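4.2 Sorting practice in the household and the second life of garments

The interviews reported in section 3 show that the decision to keep, give or discard a garment is seldom taken in one moment. In most of the households the garment passes first through an intermediate state, which the participants called by different names: "the chair", "the bag", "the maybe pile". We use the term waiting stock for all of these. A garment in the waiting stock is no longer worn regularly, but it is still owned, and in the opinion of the owner it still has some value.

Of the 38 households that completed the wardrobe diary, 11 had no waiting stock at the first visit. These households did not own fewer clothes than the others. What distinguished them was a fixed habit of sorting, normally connected with the change of season, and a known place where the clothes would go afterwards. One participant in Skurkier explained that her sister-in-law came every June with an empty suitcase, and that whatever did not fit in the suitcase went to the parish shop on the same afternoon. The existence of a receiver with a regular rhythm seems to be more important here than the attitude of the giver, which was measured with the scale described in section 2.3 and did not differ between the two groups.

The length of time that garments stay in the waiting stock was more difficult to establish. Participants remembered well when they had bought a garment, and often remembered the last occasion on which they wore it, but the day of putting it aside was almost never remembered. We have therefore followed Ackah's suggestion to ask for the last wearing and to treat this as the beginning of the waiting period. Edem Ackah developed the question for a study of school uniforms in Zakaria, where it worked better than a direct question on disposal. The method has one weakness, namely that party clothes and winter coats are counted as waiting when they are simply out of season. For this reason we exclude both categories from the analysis of duration.

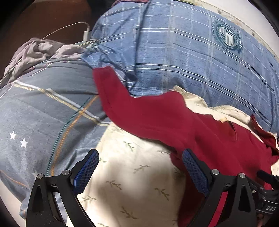

Figure 6. Garments spread in a pile: a dark red garment with a long sleeve, and above it a blue plaid garment with a round dark teal emblem.

With these exclusions, the median waiting period was nine months. Trousers waited the shortest time, because the reason for putting them aside was in most cases that they no longer fitted, and this reason was regarded as final. Shirts and knitted tops waited the longest. The reasons given for them were weaker and could be reversed: the collar was a little worn, the colour was not liked any more, a button was missing and a similar one had not been found. Six participants took a top back into use during the study, and in all six cases a small repair was made first. We return to repair in section 5.

A second result concerns the words which people use when they sort. In the recordings, two vocabularies can be separated. The first is a vocabulary of condition, with words such as "worn", "thin", "stained" and "still good". The second is a vocabulary of persons: "your father's", "from Jeltar, when we lived there", "she gave it to me". The vocabulary of condition was used mainly for garments that left the household, and the vocabulary of persons mainly for garments that returned to the cupboard. It would be wrong to conclude that sentimental garments are never given away. Several participants gave such garments readily when the receiver was also a member of the family, and then the story was told together with the handing over. What they avoided was the anonymous container in the street.

This has a practical consequence for collection services. The Zovari scheme, which operated in two of the districts during our fieldwork, asks households to divide textiles into wearable and non-wearable before collection. The instruction assumes that condition is the criterion by which people decide. Our material suggests that the criterion is suitable for garments about which the decision has already been taken, but gives little help with the waiting stock. Participants who used the scheme put into the bag what they would have thrown away in any case, and the waiting stock remained almost the same size at the second visit.

Two limitations must be mentioned. The diary was filled in by one adult per household, and we cannot exclude that other members sorted their clothes without being noticed. In addition, our visits may themselves have encouraged sorting. Some participants apologised for the state of the wardrobe, and at least one had tidied it on the previous evening. The figures for the first visit should therefore be read as a lower estimate of the waiting stock.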